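Breakfast table, second revision

The bench beside the stove was never wide enough for toast and tea at once, so in April I moved both to the light wooden table. The toaster is a two-slot Supor in white. It goes at the back right, where the cord has a short run out to the side, and a folded blue towel stays on the same table for crumbs and drips.

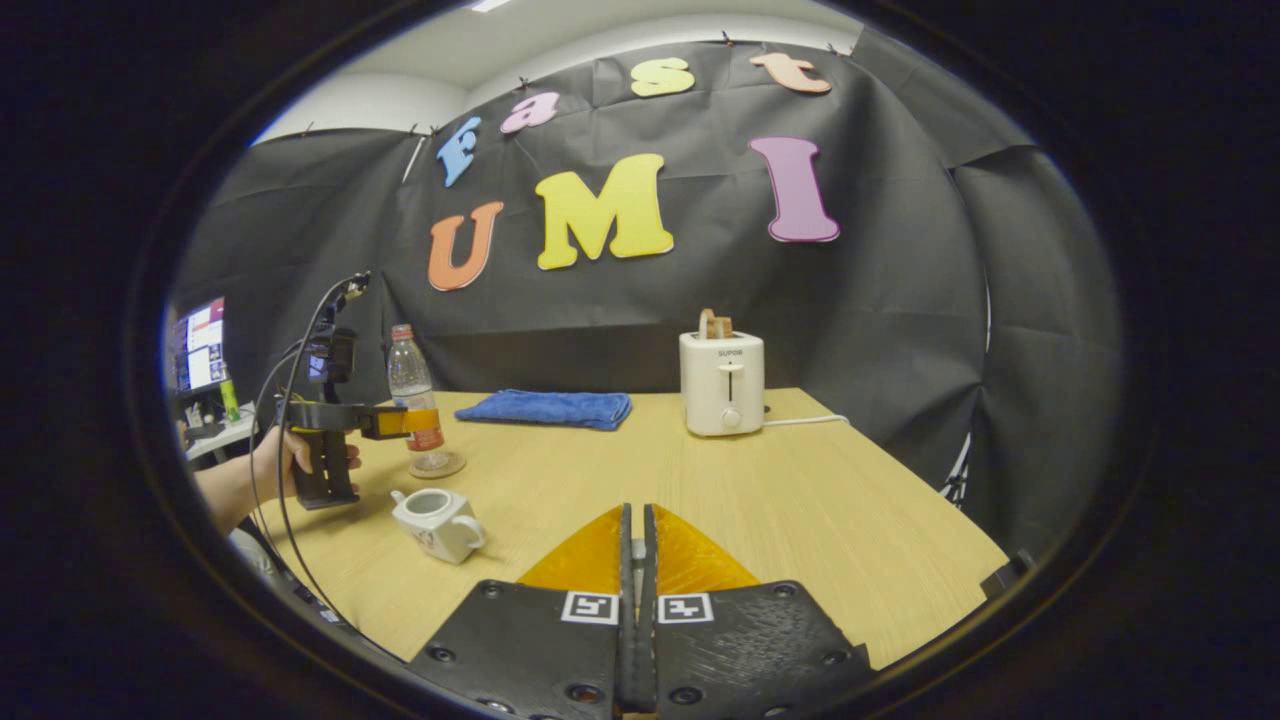 Eero Laitinen

Dial settings first. On sliced white from Westach, five gives an even colour on both faces. Their rye needs a second cycle at a lower setting. I weighed the tea as well: 5 grams of leaf to 331 millilitres of water, poured from a bottle and not the tap, as our tap water leaves a grey film on the cup.
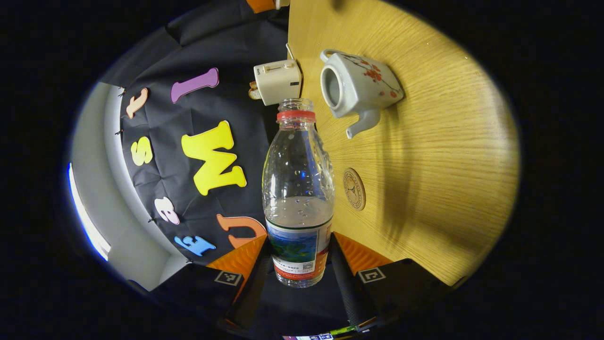 The film is lime, and a filter jug only removed part of it. Bottled water costs more but I get 27 pots between descalings of the kettle, which is enough to justify it. A coaster protects the tabletop finish. I have yet to find a tray that fits behind the toaster without fouling the cord.

Next job is the butter dish.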